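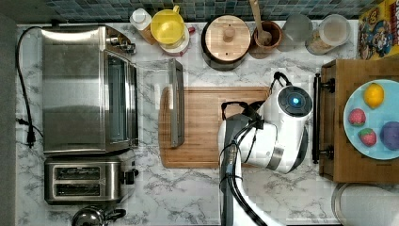
A robot arm reaches over a cutting board. The fruit is waiting on the blue plate at the right.

How do you teach a robot to help in the kitchen?

Think about how you learned to tie your shoes. Somebody probably sat next to you and showed you the loops, and maybe they even held your hands and moved them for you. Then you tried it yourself, and it came out all floppy, and you tried again. Robots can learn that way too! It's one of the coolest ideas in robotics, and it has a name: learning from demonstration. A demonstration is just a fancy word for showing someone how to do something.

Why not just tell it?

You could write the robot a long list of orders. Move left. Go down. Close your fingers. Stop! That works fine if everything is always in exactly the same spot. But kitchens are messy, wonderful places. Today the lemon is at the top of the plate, and tomorrow it might be hiding behind a plum. A list of orders can't keep up with that. A robot that has been shown the job lots of different ways has a much better chance.

Way number one: take it by the hand

Some robot arms can be switched to a mode where their joints go easy, so a person can push and pull them around. The teacher grabs the arm and guides it to a strawberry, down, squeeze, up, and over to the cutting board. All that time, sensors in the joints are keeping track of how far each one bends. (Your elbow and wrist are joints. Robot arms have them too, often more than your arm does!)

Way number two: drive it from far away

This one feels a lot like a video game. The teacher holds a controller, or moves a small copy of the robot arm, and the real arm follows along. Grown-ups call it teleoperation. "Tele" means far, as in telephone and television, but the teacher could be in the next chair or in another building.

Meron Feyisa teaches robots at a lab called Tedent, and she says the tricky part is your own fingers. "You have five on each hand and the robot has 2," she says. "The first time I tried to pick up a strawberry, I squished it flat. I had to learn to think like a gripper!"

A gripper is the robot's hand. Look for the black one at the end of the white arm.

Again, again, again!

One demonstration is hardly ever enough. Meron and her teammate Wian Dlamini recorded some 600 for a single job, moving fruit from a plate to a board. They kept changing where the fruit started. Wian even left in a few of his wobbly tries where he missed, backed up and fixed it, so the robot could see how to recover from a mistake.

Next, a computer studies all those recordings and looks for patterns. What did the camera see? What did the arm do next? After plenty of practice, it can start making its own good guesses, even with a plate it hasn't seen before.

Try it at home

You need a friend, a blindfold, a plastic cup and a spoon. Your friend is the robot and wears the blindfold. First, use only words to help them put the spoon in the cup. Then do it again, but gently guide their hand. Do it 3 times each way, then swap places. Which way was faster? Which one could your friend remember afterward with no help from you?

Word box

Demonstration: showing how something is done
Gripper: the part of a robot that grabs things
Joint: a place where an arm bends or turns
Teleoperation: controlling a machine from a distance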